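The toast that takes a term

By twenty past four on a Tuesday the argument at the Bristivholm robotics club has moved on from whether the arm can make toast to what would count as making it. One camp says the bread has to come out brown. The other would settle for the bread going in. I had been in the building for six minutes and I was already with the second camp.

The club has spent most of a school year on a single job: open the door of a small oven, put in a slice of bread, close the door. A person can do this while looking for the butter. The students, who are sixteen and seventeen and have homework as well, have written 915 lines of code towards it, and they were keen that I should know the figure. I am less sure what it tells us. A good many of those lines, one of them admitted, deal with the arm being told to stop.

I should say that I arrived expecting to be annoyed. For a few years now schools have been sold robots the way they were once sold interactive whiteboards, with a great deal of talk about the jobs of the future and very little about who will be able to fix the thing in two years' time. Rudent, the firm that supplies the club's lesson plans, promises in its brochure to "unlock every learner". I have read the brochure twice and couldn't tell you what the learners are supposed to be able to do at the end of it.
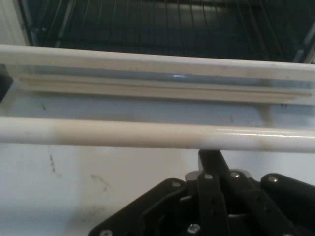 Ivar Hedlund, who teaches physics and runs the club, doesn't use the brochure much either. He is a tall, tired man who drinks cold coffee without seeming to mind. "They told us to start with coloured blocks," he said. "Blocks are easy. You learn that blocks are easy." He picked the oven because of its door. A door swings in an arc, and an arm that pulls in a straight line will either lose the handle or drag the whole oven towards itself. In the autumn it did the second, over and over, until a girl named Ertürk worked out the curve on squared paper and made the rest of them check it.

That was the part of the afternoon I liked best, and it had very little to do with the robot. She still has the paper. The sums would have been the same for a garden gate.

The results are more mixed than the club's poster suggests. The poster says 95 per cent. Ask what that means and you learn that it covers opening the door, from a starting position the students choose, with the oven where they left it. Move the oven a hand's width and they would rather not say. For the full job, bread included, they have logged 145 attempts and have a spreadsheet of what went wrong, most of it to do with the bread. Bread bends and sheds crumbs, and no two slices sit quite alike on a plate.
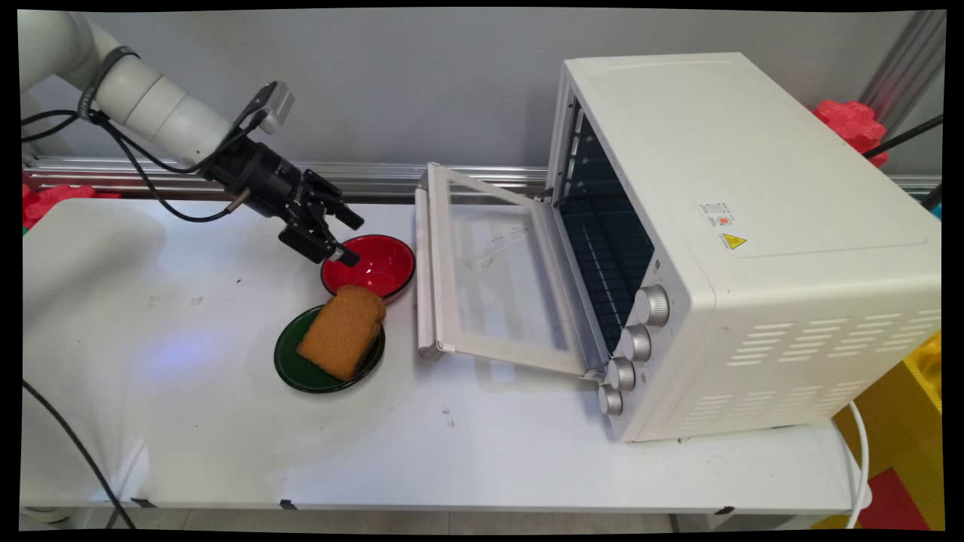

Door down, bread waiting: the table at the Bristivholm club.

Hedlund doesn't defend the poster. The students made it for the Rakorent Cup in July, where, he says, everyone's poster says 95 per cent. The judges get four minutes at each table and tend to ask about teamwork. I would like them to ask to see the spreadsheet, which is honest, badly laid out and far more interesting than anything on the wall.

Is it worth the money? I went back and forth on the train. The arm was bought with a grant that won't be repeated, and when it breaks there is no plan I could find. The same sum would have bought a lot of soldering irons. Against that, I watched four teenagers spend most of an hour disagreeing politely about where a gripper should first touch a handle, and none of them looked at a phone.

They were still at it when I left. Someone had changed a number and someone else wanted it changed back, and Hedlund was telling them both to write it down first.

Letters and corrections: write to the features desk. © All rights reserved. Back to top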